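Mondis Two-Arm Bench Cell: Setup and Care Guide

Section 4. Preparing the cell after transport or service

Read Section 3 (Electrical connection) before you start. The arms must be mounted on the front rail and the cell must be standing level. Allow one hour for the whole section, longer if the arm bases have been removed.

CAUTION: Switch off arm power at the supply before you put a tool to any base or mounting plate. An arm that loses power while raised will drop. Support it by hand or park it first.

4.1 Mounting plates and floor

1. Check that each arm base sits flat on its black mounting plate and that each plate sits flat on the aluminum rail.

2. Tighten the plate bolts with a long-arm hex key. Work from corner to corner and go over each bolt twice.

3. Try to rock each base by hand. If it moves, loosen the plate, clean the rail under it and repeat step 2.

4. Switch on arm power and bring both arms to the facing position (program 176 on the Liem controller). The grippers come in over the middle of the floor and stop with a gap between them. Look for tools and tape still lying on the floor panel, especially toward the back, where the raised arms make them easy to miss.
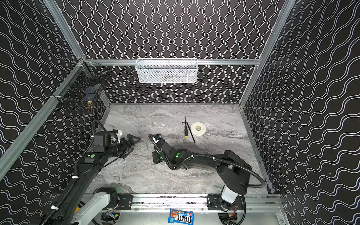 5. Park the arms, switch off arm power and take everything off the floor panel. Wipe the panel with a dry cloth. Do not use solvent on the panel or on the printed wall panels.

Note: Small parts can be kept in the wire baskets at the back and side of the cell. Do not fill a basket above its rim, and do not hang anything from the outside of the mesh. If you move a basket, run the reach check in Section 6 again.

4.2 Cables

1. Follow the corrugated conduit along each arm from base to wrist. It should lie along the long links without twisting and hang in an open loop where the arm bends.

2. Replace any broken or missing zip ties. Pull them snug by hand. A tie that dents the conduit is too tight.

3. Check that the camera cable is fully seated in its connector on each gripper. The bracket must not turn when you push it with a finger.

4. With arm power on, move each joint slowly through its range at setting 261. Stop if a loop catches on a link or on the rail.

4.3 Gripper check with small parts

Use the Plundby test parts or any small, hard objects of a similar size. Padlocks and a key work well, as they give the cameras both a thick part and a thin one.

1. Place the parts on the floor panel between the arms, toward the front rail. Leave space between them.

2. Bring both arms to the facing position with the gripper fingers open.

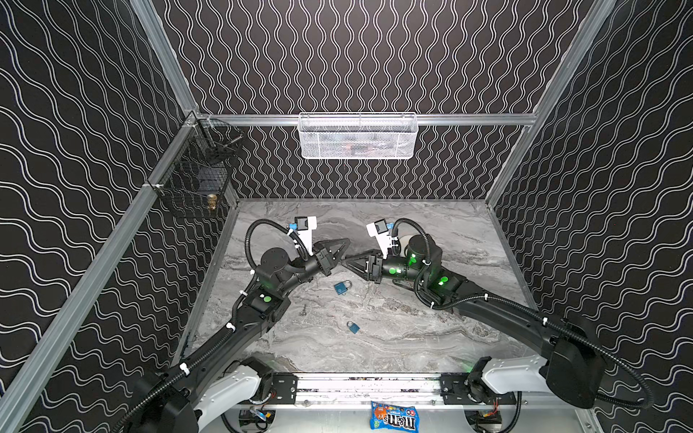 3. Lower one arm at a time and close its gripper on a part. Keep the other arm still. Lift the part just clear of the floor and set it down again.

4. If the fingers meet unevenly or the part turns as they close, stop and adjust the fingers as described in Section 5.2.

5. Save the positions under a new name. Do not overwrite the factory set, number 2420.

CAUTION: Keep hands outside the rail whenever arm power is on, including during slow moves.

4.4 Service interval

Repeat 4.1 and 4.2 every 3000 operating cycles and whenever the cell has been moved. Replacement conduit, zip ties and camera brackets can be ordered from Nalholm. Quote the number on the base of the arm.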